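Gripper notes: felt pads, a foam table and a tray

Posted 12 September 2025

I have been building a hand-held gripper since December, mostly at the Vistetcombe shared workshop. It does the same open and close motion as a gripper on a robot arm, but you carry it and work it yourself. I call it Ellano, after the street I lived on when I bought the first parts. This post covers the pads, the table and the start of the tray work.

The fingers are on their fifth version. The first ones were bare, and anything smooth slid straight out of them. I tried rubber strip next. It gripped well but it grabbed the table covering too, so I went to felt-like pads on the inner faces. They hold less firmly than rubber and let go cleanly, and I can live with that.
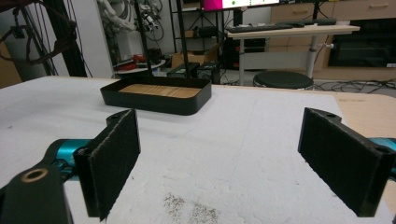
Fingers wide open, with the tray further down the table.

The pad edges fray. I cut the first set with scissors and they looked fuzzy within a day. A fresh blade in a craft knife is better, but it only slows the problem down. I may try running a thin line of glue along the edge before cutting.

The arm segments are teal-blue and glossy because that was the filament I had left over from another job. The brackets and fingers are black. I printed a full set of brackets twice, as the first set had holes 5 mm too far back and the fingers didn't meet.

The tray is the target for now. The job I want to record is simple: pick something up off the table, carry it over, put it down inside. The walls are the hard part. If I come in too low, the fingertips hit the outside of the tray and push it. If I come in high and drop the part, it bounces. I logged 700 tries with the old fingers and threw most of them away, mainly for pushing the tray.

I keep the log in a small program I named Zavano. It stores a line per try with the finger opening and a note from me. The file is at 3246 lines now, counting the bench tests, and it badly needs sorting.

The white covering on the table has been good. Parts don't skid and a dropped piece doesn't chip. It does show every mark, and I have not found a way to get stains out of it. A vacuum with a soft brush takes care of crumbs - scrubbing just roughs up the surface.
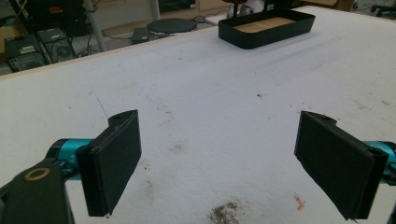
Next steps

Finish a full run with the Brunner pads. That is my name for the current cut, which is slightly wider than the last one. I have 19 tries on it so far and want a lot more before I say anything about it.

Fix the tray position. I'm going to mark its corners on the covering so I can set it back in the same spot each time.

Print a spare left bracket. I only have the one, and the print takes most of an evening.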